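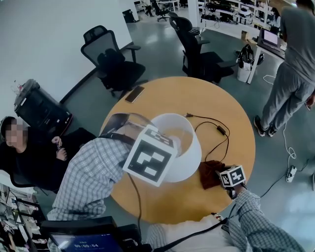 Lamps and shades: the questions we get most

Do you clean lampshades?
Yes, white ones included, though white shades remember everything. A drum shade costs 47 euros, fabric or paper.

Can I bring only the shade?
Please do. Sanne Schouten once carried a whole standard lamp in on the tram and is still talked about. If the fault is in the cord or plug, bring those too.

Can I wipe it myself?
Dry cloth, top to bottom, lamp unplugged. Damp cloths make tidemarks – we earn a decent part of our living from damp cloths.

Where should I put it down while I work?
On a table, with a soft cloth underneath if you like your table. Clear off phones and cables first. You won't, but we've said it.

My adapter gets warm. Is that normal?
Warm, yes. Too hot to hold, no. Unplug it and ring Kristof.

Do you sell new shades?
We have some 200 in the Urkeck shop, mostly drums. Cones come in again in September.

How long does a repair take?
Usually 4 days. Roel Van Leeuwen says three, but Roel doesn't do the repairs.

Do you post them?
No. We tried.

Prices last checked May 9, 2021.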